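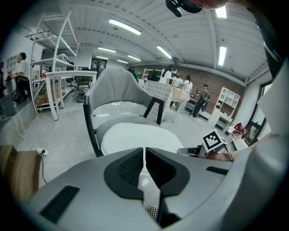

Figure 3. A gray upholstered armchair with a white oval cushion on its seat, in one of the living rooms of the Prendell set. A power strip lies on the floor to the left, with tall white metal shelving farther back.

4.2 Cushions, chairs and the things that end up near them

We had expected, when we planned the visits, that most of our time in the living rooms would go to shelves and tables, where small belongings gather in such numbers. The chairs surprised us. Of the 26 homes we visited in Prendell and Harnis, 15 had at least one seat that the household described to us as "not really for sitting," and it was often the nicest chair in the room. People spoke of these chairs with real fondness (one woman in Harnis called hers the guest of the house), and they had firm ideas about what should rest on them and how.

The armchair in Figure 3 is a good place to begin. It has a rounded backrest and thin black legs, and a single large cushion on the seat. A cushion placed this way says something to anyone coming in, though exactly what it says depends a great deal on who is asked. In the Kazmi interviews, which we carried out in the evenings so that whole families could join in, older residents tended to read a cushion on the seat as a finished room, ready for company. Younger ones were more likely to tell us that it had simply been put somewhere, and that it would go back to the sofa when somebody wanted to lie down. Both readings came up within the same family more than once, usually with a good deal of laughter, and we have kept both in the coding scheme.

Cables deserve a paragraph of their own, much as we would have liked to leave them out. In the same room a power strip with its plugs in lies on the gray floor near a wooden chair, and white cables run from it toward the back of the room. Under the Jurkora checklist, which we adopted with small changes from our earlier kitchen study, a cable lying across open floor lowers a room's tidiness score whatever else has been put in order. Residents did not agree with the checklist at all! Most told us they had stopped seeing their cables years ago, and when we asked them to walk us through what they would straighten before a visitor arrived, the cushion was mentioned early and warmly, while the power strip was seldom mentioned until we pointed at it.

We therefore scored each room twice, once from the checklist and once from the resident's own account, both on a scale of 100. The widest gap between the two scores was 30 points, in a living room in Harnis where the furniture was beautifully kept and the floor was, by our measure, a tangle. Section 4.3 takes up the shelving, where the two scores sat much closer together.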